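3.2. Almacenamiento del material en los talleres

El estudio se llevó a cabo en dos talleres compartidos de la zona de Godlow, con un inventario conjunto de 3,605 artículos. Se registraron 921 préstamos de material pequeño, anotados por los propios usuarios en fichas de papel y transcritos después a la base Wonodex. Quedaron fuera los consumibles de un solo uso y las piezas sin etiqueta de inventario.

La cinta adhesiva se clasificó como material de uso frecuente. Según las fichas, los rollos se devolvían a menudo a una superficie de trabajo - casi siempre la más próxima - y no al lugar asignado.

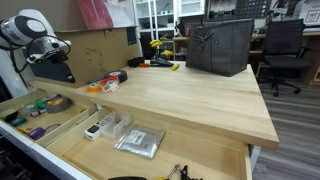 Figura 4. Rollos de cinta y llaves hexagonales en un soporte, sobre el banco de trabajo.

Para estimar el tiempo de búsqueda se pidió a 70 usuarios que localizaran un artículo elegido al azar. La prueba se hizo siempre por la tarde, salvo la del sábado, cuando el taller de Staniforth cierra a mediodía.
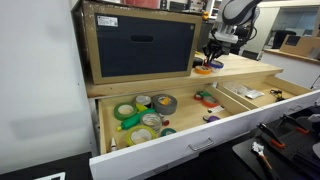 ¿Qué se consideró tiempo de búsqueda?
El intervalo entre la lectura del nombre del artículo y el momento en que el usuario lo tenía en la mano, incluidas las consultas a otras personas.

Los artículos guardados en cajones se codificaron aparte. Un cajón admite divisiones interiores, pero su contenido no se ve cuando está cerrado, y en la codificación Drimora esto equivale a una ubicación de visibilidad nula.
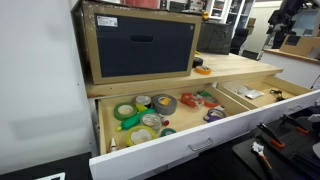
Las cajas con etiqueta exterior recibieron un código intermedio, con independencia del tamaño de la letra. Cuando un artículo figuraba en más de una ubicación se conservó la última anotada en la ficha. Los cambios de ubicación hechos en septiembre, durante el recuento anual, no se incluyeron en el análisis de la sección 4.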